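# The Held-Out Set

Ruth Tunstall had the table until six, and she had one condition left to run.

The paper was due in October. It made a simple claim. If a policy was trained on demonstrations that included bad approaches and the corrections that followed, it would handle a badly placed object better than a policy trained only on clean ones. Reece Blackburn had collected both sets over the summer, 274 demonstrations in each, and had been careful to match them task for task. He called the clean set Furnival and the messy set Andmont, after two streets he had lived on. The names were meant to be temporary and were now in every file.

"Which one is loaded?" Ruth asked.

"I'm not telling you," Reece said. "Joscha's rule."

Joscha Gerlach had added the rule after the first round, when he noticed that Ruth graded more kindly when she knew it was Andmont. She had argued with him for most of a lunch. Then she went back and regraded 20 of her own trials blind, and four of them changed. She didn't argue again.

She laid the table out from the printed sheet, lemon slices on the board, knives beside them, cups on the bear tray. Ashley Dunmore had bought the tray because the old one was shiny and gave the cameras trouble. The rice cooker stayed on the right, by the left arm. 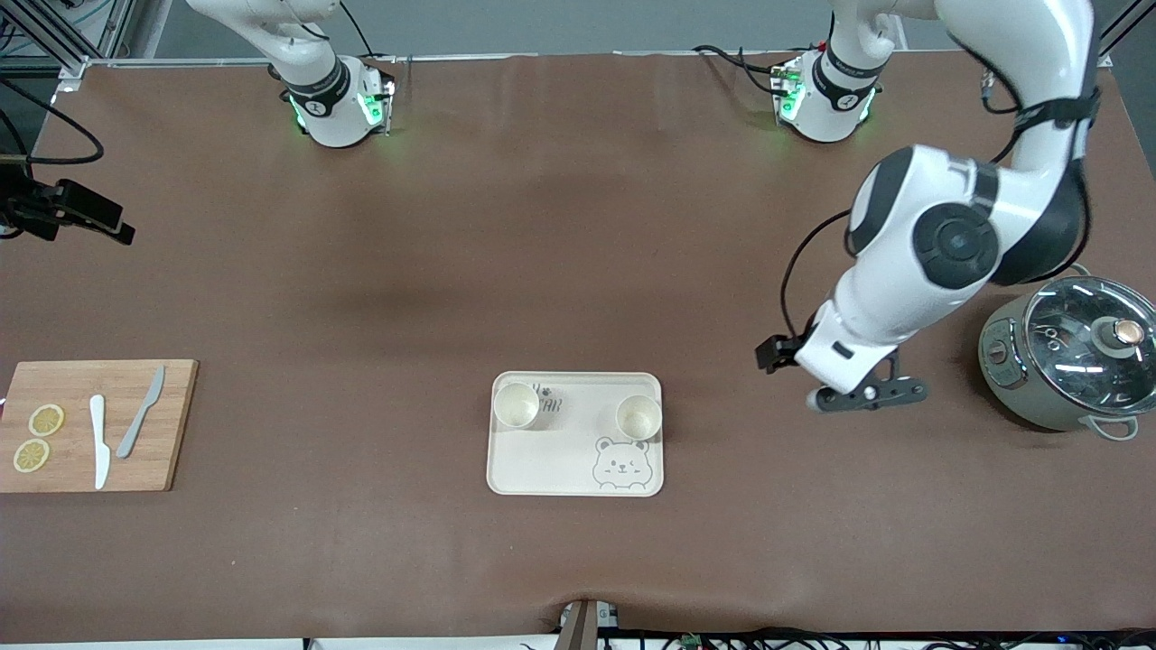 *Kitchen layout, left arm over the table.*

"Ready," Ruth said.

Reece started the trial from the other desk. Ruth had the grading sheet on her knee. There were three boxes for each trial: first contact, correction, final grasp. She had wanted a fourth box for hesitation, but Joscha said that if two people couldn't agree on what it was, it didn't go in the paper. He was right about that too, and it annoyed her more than the first thing.

They ran 15 trials with the full layout. She wrote down what she saw and tried not to guess. By the fifth she was guessing anyway. There was a way Andmont slowed down near an object that she thought she could recognize, like someone feeling for a light switch. She wrote a small A in the margin, then erased it hard enough to tear the paper.

Yvonne Greenwood came in with her coat on. She ran the lab's budget and had signed for the arms, and she wanted to know if there was a result.

"There's a difference in the first round," Ruth said. "I don't know if it holds."

"Ziltier wants a slide."

"Ziltier can have a slide when I know if it holds."

Yvonne looked at the torn sheet and didn't ask about it. She said she would tell them October, and left.

The last condition was the one Ruth cared about. It used a single cup on the bare surface, set off to one side so that one finger would arrive much closer to it than the other. She had chosen the offsets herself, and neither set contained anything like them. She pulled up the wrist view and made it fill the screen.
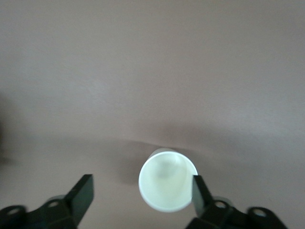
Why did an off-center cup matter so much to the study?

It was the one case where the clean demonstrations had nothing to offer, because in all of them the person guiding the arm had centered the gripper before closing it. Any recovery there had to come from what the policy had learned about being wrong.

Ruth had written those two sentences for the introduction back in spring, when she was sure how it would come out. She read them again now with the view still up on the screen. They seemed to promise a lot.

"Do you want to stop there?" Reece asked.

"No. Keep going."

They kept going until six. When the last trial was done she signed the sheet, tear and all, and put it in the envelope for Joscha, who would match it against Reece's list in the morning. Reece shut the arms down and went to find his bike.

Ruth put the cups back in their sleeve. On the whiteboard, under Joscha's handwriting, she wrote *single cup, done, 26th September*. She thought about writing which policy she believed it had been. She had an opinion, and it was a strong one.

She capped the marker and turned off the lights on her way out.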